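The Last Cup from Plisik

The kitchen in Dralturbridge had a black table and one white wall. She had cleared everything off the table that morning except what still had to be decided. The rest was in boxes marked for Cuvititz, 2,577 miles away.

She looked into the white cup for a while. The pink inside was streaked and smudged, with dark specks near the top. Her mother had bought it in Plisik, along with the blue plate, and used it every day.
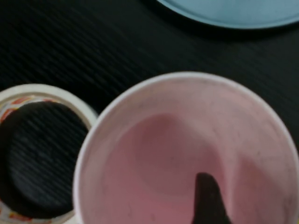
She could soak it overnight, but the movers were coming at eight. She could wrap it as it was. She had wrapped worse. The man from Kütt had quoted her $2,359 for the whole load and said one more box would make no difference to the price.

Her sister called while she was looking for the tape. They talked about the keys and the electric bill. Then her sister asked what was left in the kitchen, and she said the table, a plate and a cup.

"Which cup?"

"The pink one. Pink on the inside."

The line was quiet. She leaned against the wall and found a thin line on it, up high, that she had never noticed in all the years she had eaten there.

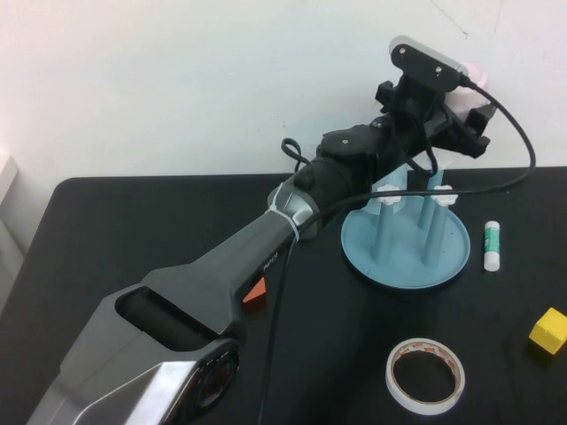 Don't wash it, her sister said. She would do it herself when it got there, and she wanted the plate too, if it was going.

"It's going," she said. She found the tape under the newspaper and sat down to make up another box.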